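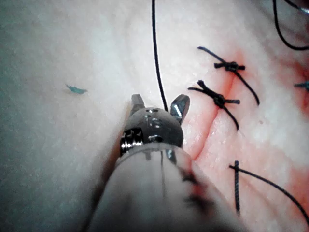 Nahtübung am Grorkberg, Blick vom Instrument aus

Ich habe im Oktober wieder viel zu viele Abende mit unserer Nähzelle verbracht (ja, sie heißt bei uns immer noch Nurnier, der Aufkleber geht einfach nicht ab). Diesmal war die Seilspannung dran. Im Zähler standen 1676 Greifzyklen, und bei 3000 will ich die Züge sowieso komplett tauschen. Dazwischen heißt es: nachspannen, neu referenzieren, Fäden wegpusten!
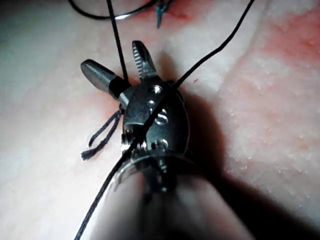
Beim Handgelenk fange ich immer mit der Nullstellung an. Backen auf, Backen zu, dann einmal durch den ganzen Schwenkbereich, und wenn es irgendwo ruckelt, kommt der Antrieb noch mal runter. Richtig nervig sind Fadenreste. So ein Faden quer über dem Gehäuse, dazu links das ausgefranste Büschel, und ich hole vor dem nächsten Lauf lieber die Pinzette raus. Die feinen Zähne an der einen Backe bürste ich gleich mit. Danach Parameter 416 zurücksetzen, den vergesse ich jedes zweite Mal und wundere mich dann über die Fehlermeldung.
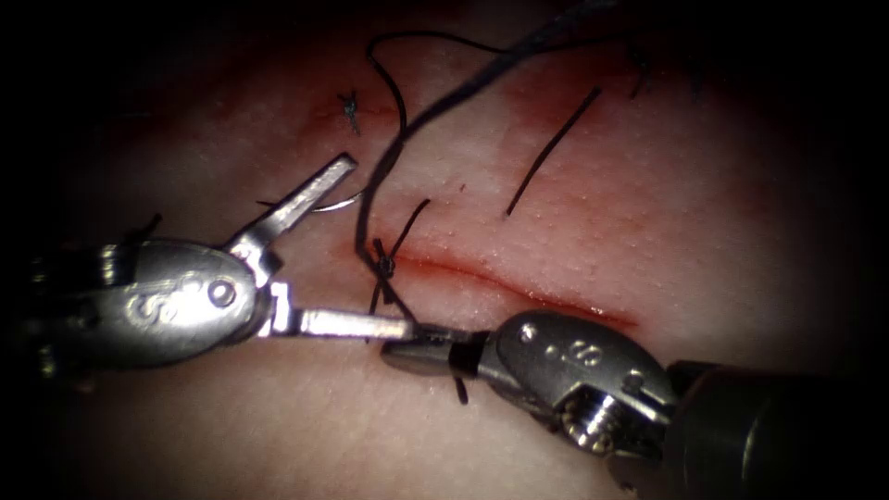

Muss man nach dem Nachspannen beide Arme neu einmessen?
Ich messe immer beide ein, auch wenn nur an einem geschraubt wurde. Mit der Cluviner-Software dauert das 6 Minuten pro Arm, und die Übergabe der Nadel läuft bei mir danach deutlich ruhiger.

Die neuen Seilzüge von Fung sind bestellt, Einbau folgt!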